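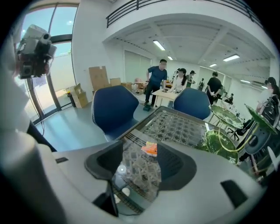

Fig. 6. Glass tabletop with the woven lattice showing underneath.

Section 4: Putting your Donden garden set together outdoors

Well done, the frames are built and the hard part is behind you! This section covers choosing the spot, levelling, joining the corner sofa, cushions and the cover. Have the long bag of parts from box two within reach, plus the 6 mm hex key you used in Section 3.

4.1 Choosing the spot

Spend a bit of time on this before you carry anything. Take a kitchen chair out to the garden with a cup of tea and try sitting in a few different places, morning and evening if you can manage it. The sun moves a surprising amount between breakfast and supper, and a corner that looks dull at noon can be the loveliest seat in the garden by seven o'clock.

1. Pick a flat, firm surface. Paving, decking and concrete are all fine. Gravel works if it is well packed down.
2. Check that doors and gates can still open fully.
3. Mark the outer corner of the sofa with chalk.
4. Measure 113 cm from the chalk mark along each side. The first two seat units end at these points, so you can see straight away how far the sofa will reach.
5. Walk round it a few times. If you keep stepping over the chalk line, move the mark and measure again.

Note: On grass, put a paving slab under each foot. Legs sink after heavy rain, never evenly.

4.2 Levelling

Every leg has a screw foot. Turn it clockwise to shorten the leg and anticlockwise to lengthen it.

1. Wind all the feet fully in.
2. Set the corner unit on your chalk mark.
3. Press down on each corner in turn. Where it rocks, wind that foot out until the rocking stops.
4. Lay a spirit level across the seat slats both ways and adjust again if needed.
5. Do the same with the other units, working outwards from the corner.

CAUTION: Do not wind a foot out past the red line on the thread. If you need more height than that, pack the ground underneath.

4.3 Joining the seat units

Now it really starts to look like a sofa!

1. Push the second unit up to the corner unit so the two frames touch along their full length.
2. Slide a joining clip up from below, with the open side facing you.
3. Turn the clip through 90 degrees until it clicks.
4. Fit the rest of the clips in the same way. There are six in the pack, and the two left over when you build the short layout are spares for later (keep them with this booklet).
5. Sit down in the middle and bounce gently. If you feel a gap open, take the clips out, close the frames up and start again from step 1.

Note: Left-hand and right-hand layouts use the same clips. You can swap sides whenever you fancy a change.

CAUTION: Keep fingers clear of the gap as the frames come together. Lift units with two people. Do not drag them.

4.4 Table care

Wipe the glass with warm water, a drop of washing-up liquid and a soft cloth, then dry it. A soft paintbrush is brilliant for dust and pollen in the weave. Leave scouring pads and kitchen sprays indoors.

CAUTION: Do not stand or sit on the glass. If it is chipped or cracked, stop using the table and ask for a new top.

4.5 Cushions

1. Unroll the cushions and leave them flat overnight. They plump up beautifully.
2. Put the seat cushions in first, zips to the back.
3. Add the back cushions, starting in the corner.
4. Fasten the ties round the rear rail with a bow, not a knot.

The covers come off for washing at 30 degrees. Put them back on while very slightly damp and they go on much more smoothly. Bring cushions in when rain is due.

4.6 The winter cover

The Briltis cover fits the whole set in either layout.

1. Dry everything thoroughly.
2. Stand the prop pole from the cover bag in the corner, so water runs off.
3. Pull the cover over from the back and clip the straps under the frame.
4. Lift one side on a dry day each month to let the air in.

Check the clips and screw feet again in July, when the set has had a few weeks of proper use. Spare parts are listed in Section 6.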